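How to Report a Fault on a Public Right of Way

Countryside Access Service, Suvgate District
Last reviewed: 28 June 2020

The Service looks after 661 recorded public rights of way in the district. Reports from walkers, riders, cyclists and local residents are the main way in which faults come to our notice between inspections. The guidance on this page explains how to make a report, what details to include and what will happen once it has been received.

Before you report

Please check first that the route is a public right of way. The district holds a legal record known as the definitive map, and a copy may be viewed at the Kairys Road office during opening hours or through the online map viewer. Each route is shown as one of the following:

Footpath: for use on foot only.
Bridleway: for use on foot, on horseback or by bicycle.
Restricted byway: for use as above, and by horse-drawn vehicles.
Byway open to all traffic: for use by all of the above and by motor vehicles.

Some well-used tracks do not appear on the definitive map. They may be permissive paths, which a landowner allows the public to use, or they may be private. The Service has no power to order works on a permissive path. Reports about permissive paths on the Illudano estate should be sent to the estate office, whose address is given on the notice boards at each entrance.

Pavements and surfaced alleys in towns are dealt with by the Highways team and have a separate form.

Step 1: Find the path number

Every recorded route has a parish name and a number, for example Savetti Footpath 30. Open the map viewer, zoom in until the routes appear as coloured lines, and select the line. The number will be shown in a box at the side of the map. If you cannot find it, leave the field blank and give as full an account of the place as you can. A report will not be refused for want of a path number.

Step 2: Fix the position of the fault

A grid reference with six figures or more is preferred. Most walking maps explain in the margin how to read one, and many mobile telephones will supply a reference directly. Where this is not possible, describe the position from a feature that is not likely to change, such as a road junction, a bridge or a church, and state the direction in which you were travelling. "Second field gate north of the bridge" is helpful. "Near the big tree" is difficult for an officer who does not know the area.

On long routes, please give the position of both ends of the affected length.

Step 3: Choose the type of fault

The form offers a list. Select the closest match and use the free text box for anything further.

Obstruction: a locked gate, a fence, a fallen tree, stored goods or a crop across the line of the path.
Furniture: a broken or missing stile, gate, step or handrail.
Bridge: damage to the deck, rails or supports, however slight.
Signs: a missing or misleading signpost or waymark.
Vegetation: growth from the sides or surface which hinders passage.
Surface: ruts, holes, washed-out stone, standing water or deep mud.
Animals: livestock or dogs which have caused alarm or injury.

Surface reports are the most often returned for more detail. An unsealed path is expected to be uneven, and loose stone, shallow tracks and a soft edge are not faults in themselves. State what makes the path hard or unsafe to use, the depth of any hole or rut if you can judge it safely, and whether there is room to pass on either side within the width of the path.
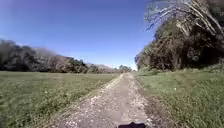

Reading time for this page: 4 minutes

Step 4: Add photographs

Photographs are not required but often save a visit. Up to 4 may be attached to each report. One should be taken from a little way back, so that the fault can be placed in its surroundings, and another from close by. An object of known size, such as a walking stick, may be laid beside a hole to show its scale. Please avoid including other people's faces, vehicle number plates or the windows of private homes.

Do not enter private land, climb on a damaged structure or approach livestock in order to take a photograph.

Step 5: Send the report

Reports may be sent by any of these means:

Online, using the form at the foot of this page.
By letter, to the Countryside Access Service, Kairys Road, Suvgate.
In person, at the Kairys Road reception desk.

If you give an e-mail address, a reference number will be sent to you on receipt. Please keep it and quote it in any later message. Names and addresses are held only for the purpose of dealing with the report and are not passed to landowners.

Urgent matters

If there is an immediate danger to life, telephone 999. Fallen power lines must be reported to the electricity network operator by calling 105. Do not use the online form for either, as it is not read outside office hours.

What happens next

Each report is read by an officer and placed in one of three classes. Class A covers faults likely to cause serious injury, such as a collapsed bridge; these are inspected first, and the route may be closed for a time. Class B covers faults which prevent or greatly hinder use. Class C covers all others, and works of this kind are grouped by parish so that several may be done in one visit.

The Service received 3,343 reports in the last full reporting year. Class C works may therefore wait for some months, and surface repairs are seldom carried out between the first hard frosts and the end of February, when the ground will not bear machinery.

In many cases the duty to put matters right rests with the landowner. Stiles and gates, crops and most overhanging growth fall under this heading. The officer will write to the landowner and allow a period for the work to be done -- normally 30 days -- before considering formal notice.

Checking progress

Enter your reference number in the box marked "Track a report". The entry will read Received, Inspected, With landowner, Works ordered or Closed. A report marked Closed may be reopened within 30 days if the fault remains. After that time, please make a new report and quote the earlier number in the free text box.

Related pages
Applying to divert a path
Ploughing and cropping: guidance for farmers
View the definitive map
Dogs on rights of way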